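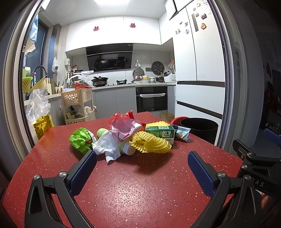
Week 7 notes, collecting demonstrations. Recap first: a policy that learns from examples can only be as varied as the examples are. Last week we did the clean bench version, one block, one bowl, plain background, and the loss curve looked great and the thing fell apart as soon as the bowl moved. So this week homes, not benches. Handheld gripper, fingers in view the whole time, no arm. Task is table clearing. A pile like the one on the red speckled table is what you want to practice on: soft stuff (wet wipe, crumpled bag), stiff stuff (the bottles), and the two foam fruit nets, which squash and spring back and are the reason half of you will have bad clips. Think about what a hand does there before you think about what a network does.

July
Notes by Carla Qaisi
Filed under: Course Handouts > Learning from Demonstration

Vocabulary, quick. Demonstration = one go at the task, start to finish. Episode = same thing once it's on disk. People use them as if they were the same and mostly it's fine, but a demo that got cut short is still an episode, and it will sit in your folder looking normal until you train on it.

Target for the class set is 4,000 episodes. We have 332. Not as bad as it sounds, the first ones are slow for everybody.

Before you start
- Wipe the lens. Then wipe it again after you've handled anything greasy
- Calibration sweep: jaws full open, full closed, full open. Slow
- Check the clock sync on the Plirkora logger. If the gripper width and the video drift apart the episode is junk and there is no fixing it later
- Walk the room once with the gripper in hand so the tracker gets some features to hold on to. Corners, cabinet edges, fridge magnets, all good. Blank white wall, bad
- Don't tidy the room. Leave whatever is on the counter on the counter

During
Start with the jaws open and the whole pile in view. Hold still for a beat. Approach, close, lift, carry, release, back off. The back off matters, people skip it. If you end the recording with the jaws still touching the object the model learns that touching is the end of the task and it just stays there.

One item per episode unless the sheet says "sequence". Keep your free hand out of the workspace. If you drop something, keep going and pick it up again, recoveries are useful. If you drop it on the floor, stop and mark it F.

Speed: slower than you want to go. Fast hands blur the image and they also produce motions the arm can't copy, so the Lazaridis filter throws them out anyway. First batch, 52 episodes thrown out for speed alone. Thats a whole afternoon of somebody's work.

Soft objects. Most of the questions I got were about these so, longer section.

A bottle has maybe three sensible grasps and you can name them. A mesh net has no fixed shape, so "where is the good grasp" depends on how it landed. What works for most people is one jaw down near the table, come in low, pinch a fold and not the middle of the stretched part. 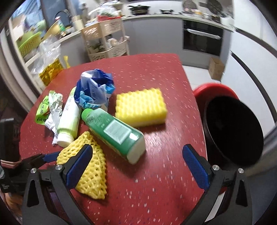
Then close until the material stops moving between the pads, and lift a little before you carry. If it slides out, open fully and start the approach over from above the table. Don't chase it sideways with half-closed jaws, that gives the model a lot of scraping and not much else.

Bags and wrappers: similar, but they roll away when nudged. Approach from the side that has something behind it. A sponge is easy, use it as a warm up.

Reset between episodes. This is where datasets go wrong quietly. If you put every item back in the same spot you have collected one episode many times. Pick the pile up, drop it, leave it how it falls. Change what's on top. Every tenth episode swap two items out. Stand on a different side of the table too, and move the trash bin if the sheet for your group uses it as the goal.

Labels
Object, surface, success Y/N, grasp type, your initials. Fill them in straight after, not in the evening. Group B wrote Y for everything, please don't, failures are wanted, we just need to know which ones they are.

Upload to the Wunico folder, not the Fameo one, Fameo is last years and it's read only from the end of the month.

For next time: read the section on action representation (relative vs absolute poses) and come with one episode you think is bad and be ready to say why. Short, two minutes each. Also charge the batteries, both of them

Related handouts
Week 5: Why the bench data failed
Week 6: Camera tracking without tears
Week 7 lab sheet: table clearing, groups A to D
Week 8: Relative and absolute actions
Filtering episodes with Lazaridis, a short guide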